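So it took me three trips to the permit office to get one piece of paper. THREE. And I only needed the paper so I could go stand in a different line in a different building, for another paper.

First trip, the girl at window 4 told me the lady who signs the residence certificates was at lunch. It was 10:40 in the morning. Second trip she was there (yay!) but the system was down, so could I come back after three? I came back after three. They'd stopped giving out numbers. The guard looked sorry for me, at least, and let me fill my water bottle.

Yesterday I got smart and went early, before eight, and still pulled number 321. They were serving 173! I sat next to a man named Oğuzhan Baysal who had brought a folding cushion and a whole bag of boiled peanuts, and he shared, bless him. He was on his fifth visit for a shop license. His advice was to bring two copies of everything, including the copies.
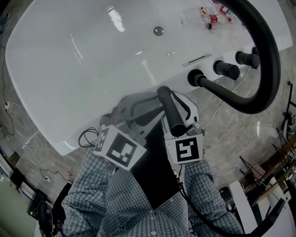 Did I get the certificate in the end? I got a stamped slip that says I can pick it up in 26 days, as long as Mrs. Shetty is in.

I called the Pitberg branch too, thinking maybe they'd be faster, and a very polite person named Jordan told me they only handle the north side of the river. I've lived here eleven years and I had no idea the river mattered. Then he gave me the number of the main office, and guess who picks up there? Window 4. She knew my voice!!

Anyway, I ate a giant bowl of noodles when I got home and complained to Denise on the phone until my ear was hot. She says her cousin did the whole thing online. I tried the site after we hung up and it wants me to upload (drumroll) the residence certificate. I shut the laptop and went to bed at 8:30 with my socks on.

Need to buy a folder tomorrow. And peanuts.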